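Open afternoon at the Cornia teaching lab, Mestness

The leaflet promised "a working bench, up close." I have been to enough of these afternoons to know that usually means a working bench behind a rope, with a poster in front of it. So I paid my 2 dollars for parking and went in expecting very little.

The talk came first. It ran 40 minutes and at least half of it was about the building. We heard a good deal about the Calvo wing, which isn't open yet, and about how Ekevine, the company paying for part of it, "shares our values." Which values those were, I couldn't tell you. There were 20 chairs and they were hard.

Then the bench, at last. A black tabletop, a plain pale wall, and glassware of the sort I remember from high school. I'll admit I liked it better than the slides. 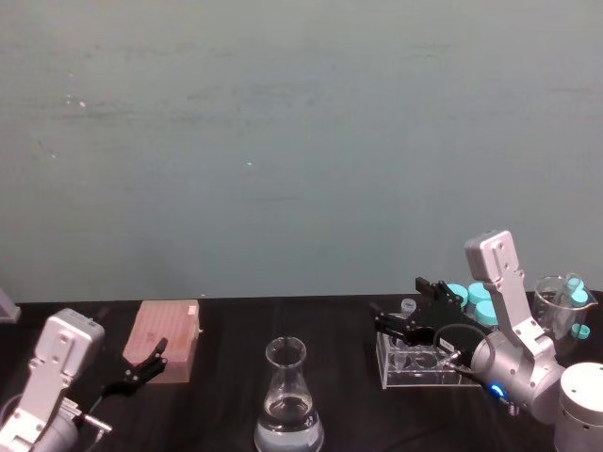 Flask, tip box and tube rack on the black bench at Cornia.

The flask had clear liquid in it. Water, I assume, though the sign-up sheet called the session "Solutions and Samples," so perhaps I was meant to assume something grander. The clear rack had one small white-capped tube standing in it and a lot of holes to spare. If you want visitors to believe in a busy lab, fill the rack.

The pink box was the best thing there. Pipette tips sit in a grid so you can pick one up without touching it, a sensible idea that got one sentence in the whole talk. The woman next to me asked what a box costs and how many get thrown out in a week. Good questions. She was told to check the website.
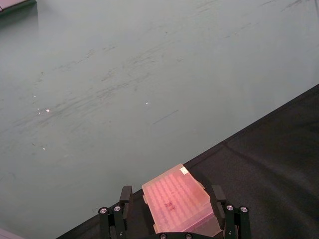 By Iida Hyvönen
7/19/23

Get close to the furniture and you see it has had some use. There are scuffs and dark smudges on the pale surface, and the black cloth laid over part of it has a crease in it. I don't mind any of that. I do mind being told in the talk that everything at Mestness is "state of the art." A tip box in see-through pink plastic is a nice plain object and doesn't need the sales pitch.

Would I go again? Maybe in the fall, if they cut the talk. Take the 46 bus and save the parking money. The coffee is in the lobby and runs out early.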